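About the Institute

Zoltstead Institute for Robot Software
Who we are, what we make and how we work

The Zoltstead Institute is an independent teaching and research body concerned with the software that allows robot arms to see, decide and move. It offers a two-year postgraduate programme, maintains a set of software tools used by its students and partner firms, and carries out contract work for manufacturers, hospitals and warehouse operators. The Institute does not build robots. Its subject is everything that runs between the sensor and the motor.

Our origins

The Institute began as a night course in control engineering at the former Zoltstead Technical School. The course was given in a single classroom and covered the tuning of motor controllers, with a short closing unit on path planning. Demand for that closing unit soon exceeded demand for the rest. When the Technical School was reorganised, the course was given its own charter, its own premises on the upper floors of the Gallardo Building and the right to award its own diploma.

The Gallardo Building remains our home. The teaching rooms, the library and the machine room are on the third floor; the software groups occupy the fourth. Visitors should use the entrance on the canal side, as the street entrance is reserved for deliveries.

Our purpose

The charter sets out our purpose as "the teaching and improvement of dependable software for machines that handle objects". We have kept to that wording. Handling objects is an ordinary task for a person and a demanding one for a program, which must find the object, judge how it may be held, choose a path to it that disturbs nothing else, and respond sensibly when its first estimate was wrong. Each of these steps has its own group at the Institute, and every student spends time in all of them.

The software groups

Perception. The perception group works on finding and naming objects from camera and depth data. Its particular concern is the cluttered surface, where one item hides part of another and where bright or glossy materials confuse a depth reading. The group maintains our object library, which holds 275 household and workshop items, each with its shape, its surface colours, its weight and a set of suitable grasps. Entries are checked by a second member of the group before they are admitted.

Planning. The planning group is responsible for Ekari, our motion planner. Ekari takes the present position of an arm, a model of what surrounds it and a goal, and returns a path together with a plain written account of why other paths were refused. The second part was added at the request of our teaching staff and has since become the part our partners ask about first. Ekari supports arms of 6 joints and more, in floor, wall and overhead mountings. Overhead mounting has received much of the group's attention in recent terms: it leaves the work surface clear, but it changes the way an elbow must fold to reach an object near the edge, and a planner written for floor-mounted arms will often propose a path that is correct and quite unsuitable.

Control. The control group turns a planned path into motion. Its members write the code that runs closest to the hardware, and they work under stricter review than any other group. No change to the control code is merged without 2 signatures and a full run of the overnight tests.

Tooling. The tooling group looks after Pratik, the workbench on which all of the above is tried before it reaches a machine. Pratik brings together a simulator, a recorder and a replay viewer — a student may stop a run at any point, look at what the planner believed at that moment, and start again from there with one value altered. The group also keeps the build system, the licences and the shared computing accounts.

Teaching

The diploma programme admits 50 students each year. Applicants are expected to hold a first degree in engineering, mathematics or computing, or to show equal ability through their work. No previous experience with robots is asked for. The first year is taught; the second is spent within one of the software groups on a project agreed with its head. Students keep a written log throughout, and the log forms part of the final assessment.

All first-year exercises are carried out in Pratik. A student does not send code to a physical arm until it has passed the same exercise in simulation with the objects placed in several different arrangements. This rule applies equally to staff.

The standard tabletop scene

Much of our teaching and testing makes use of a common simulated scene, which is issued with Pratik and revised once a year in December. It consists of a laboratory room, a table with a regular grid of holes, an overhead arm and a selection of everyday items from the object library. The use of one shared scene allows the groups to compare results directly, and allows a fault found by one group to be reproduced by another without delay.
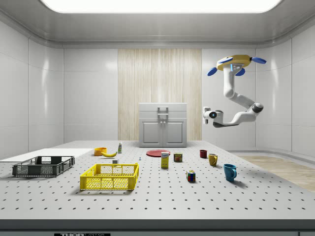

Prospectus and Annual Review, Issue 6, page 2

The items are chosen for the difficulties they present to the software. The mugs, in dark red, mustard yellow and teal, share a general form, so that a request for one of them by colour must be settled by perception before planning may begin. The red plate lies flat and offers little for a gripper to close upon. The banana has no straight axis. The two baskets, one charcoal grey and one yellow, have open grid sides through which a simulated depth camera may see the table beyond, and they serve as a regular trial of the collision model. Students are given the scene in their first week and are asked to plan a single movement from the raised position of the arm to the teal mug. Most return to the exercise later in the year with a better answer.

Working with partners

The Institute accepts contract work where it bears upon our teaching or adds to our tools. Partners may commission a study, place a member of their own staff with one of the groups for a term, or take a supported licence for Ekari. Work carried out under contract remains confidential where this has been agreed in writing. Improvements to the general parts of Ekari and Pratik are returned to the common code and made available to all licence holders.

We do not accept work on weapons, nor work whose results our students would be forbidden to discuss in their logs.

Governance and quality

The Institute is governed by a board which meets each term and publishes its minutes. The heads of the software groups report to the board in writing. Released versions of Ekari and Pratik are accompanied by a list of known faults, and this list is kept open to the public — a fault is removed from it only when a test has been written to show that it is gone.

The present edition of the Institute's teaching regulations came into force on Monday, July 1, 2019. Copies may be read in the library or requested from the Registry.

Visiting and enquiries

Prospective students may attend an open afternoon, at which the groups demonstrate current work in Pratik and answer questions. Places are booked through the Registry. Enquiries concerning licences should be addressed to the tooling group, and those concerning contract work to the Office of the Board, Gallardo Building, Zoltstead.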